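The Quiet Return of the Interior Door

For much of the past generation, the residents of Mustlow lived with fewer doors. Walls between kitchens and dining rooms came down, studies were opened to hallways, and the doors that had once closed them off went to sheds, attics and salvage yards. The town's housing office now reports that the trend has reversed. Owners who once applied for permission to remove partitions are applying to put them back.

Mustlow lies in the Divau valley, and most of its older houses were built for mill families who heated one room at a time. Doors were a practical matter in those years. A closed door kept the warmth of the stove in the kitchen and the noise of the street in the front hall. When central heating arrived, the reasons for so many small rooms seemed to fall away, and the open plan became the standard request of new buyers.

"People wanted light, and they wanted to see their children from the stove," says Carola Ackermann, an architect who has worked in the valley for 20 years. "Those were sensible wishes. What we did not plan for was that two adults would one day hold telephone calls in the same space at nine in the morning."

Her office, Meinecke, has reviewed its own renovation files. Of the 92 homes it worked on in the most recent period, more than half included at least one new enclosed room. Most of these were small, intended for work or study. Some were bedrooms for older relatives who had moved in with their families.

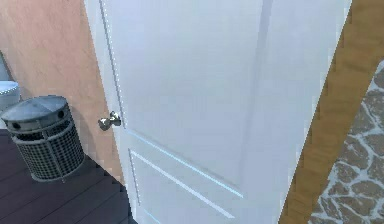

What a Door Can Do

The acoustics of a house depend on more than its walls. Sound travels easily through gaps, and the space beneath a door is often the largest gap in the room. Bastian Kasten, a joiner who supplies many of the valley's builders, advises clients to consider the fit of a door before they consider its style. A heavy door in a crooked opening, he notes, will do less for a sleeping child than a modest one that closes properly.

Weight matters as well. Hollow doors are inexpensive and easy to hang, and they remain common in rental housing. Solid doors hold back more sound but require stronger hinges, and older jambs may need repair before they can carry the load. Mr. Kasten recommends allowing 15 working days for a full set – longer if the openings have settled out of square.

The Salvage Trade

The change has also been felt at Treltovach, the salvage yard on the eastern edge of town. Its manager, Ilari Peltonen, keeps a register of 2,349 doors, each measured and marked with the street from which it came. Buyers sometimes ask for a door from their own street, and on occasion he can provide one.

Demand is highest in September, when families prepare for the heating season. Narrow pantry doors are the first to go. Double doors remain difficult to place, as few houses still have the openings for them, and they are stored in the rear hall until a suitable buyer writes.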